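Write the Stopping Rule First

My grandmother ran a laundry, and she had one rule for anybody new at the folding table: if you don't know which part of the cloth you've got hold of, put it down and start over. I have been thinking about her a good deal since I began helping to write the handling rules for Gona, our cloth-handling project in Tollton, and I've come to believe that her rule is better than most of what I find in our binder.

The binder runs to 221 pages. It is very good on fences, speeds and emergency stops, and I wouldn't take out a line of that. But it was plainly put together by people who had boxes and brackets in mind. A bracket stays the shape it was made. A dark piece of cloth has no such manners, and the page and a half we give to "flexible items" mostly tells the operator to use good judgment — which is kind of us, I suppose, but it isn't a rule.

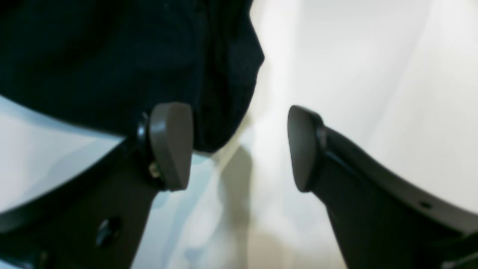
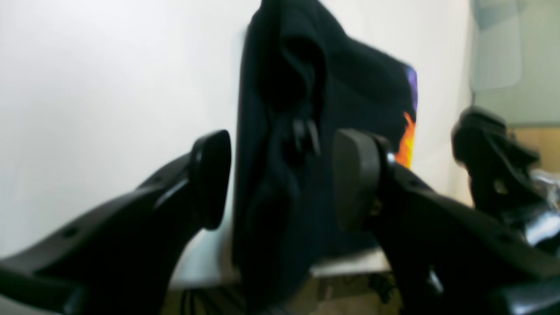
Dark fabric and two open fingertips, in both views from the wrist.

Think about what we're asking of the operator at a moment like that. Navy cloth soaks up the light, so a fold and an edge can look very much alike, and whatever lies behind may be mostly hidden. My friend Wumpini Nutsugah, who has trained more operators than anyone I know, wants a written pause before every close on fabric. The fingers stay open, the operator says out loud what they are about to take hold of, and if they can't say it, they back off and come in from another side.

The folks at Bang grumbled that this would slow everybody down, and they're right, it does. We tried it in July over 700 attempts, and a pause of 2 seconds, 3 at the most, feels awfully long when you're sitting there with your hands on the controls. I still think it's worth having. The people who go through our recordings later need to know what the operator meant to do, and a hurried grab doesn't tell them.

I'd also like the rule to say that a back-off is a perfectly good result and gets logged as one. At the moment our forms, which we borrowed from Atier years ago and never really looked at again, have a box for success and a box for failure, and you can guess what a tired person does at four in the afternoon when the only honest box is the one marked failure. Give them a third box. It would cost us one reprint of the form, and I've already offered to do the photocopying.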